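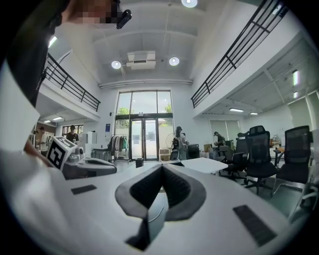

I have never trusted a double-height room. Architects adore them and so do people who sell buildings, but the rest of us have to work on the floor of one, and I'm not convinced anybody asked us.

Arngate is the latest to go this way. White walls, a white ceiling far overhead, railings around the upper level, tall glass at the entry. The brochure from Bunora called it "generous". Generous to whom? The warm air, I suppose, which goes straight up to the mezzanine and stays there until June.

Then there is the noise. Drop a pen and the whole building knows. Adwoa Ackah, who rents a desk on the ground floor, told me she takes her phone calls on the footpath.

I'll grant the daylight is lovely — I'm not made of stone. But you could put a proper second floor across half that void and fit 12 more desks, with a ceiling low enough that someone could change a light without hiring a scaffold. I'd give up the grand entrance for that tomorrow.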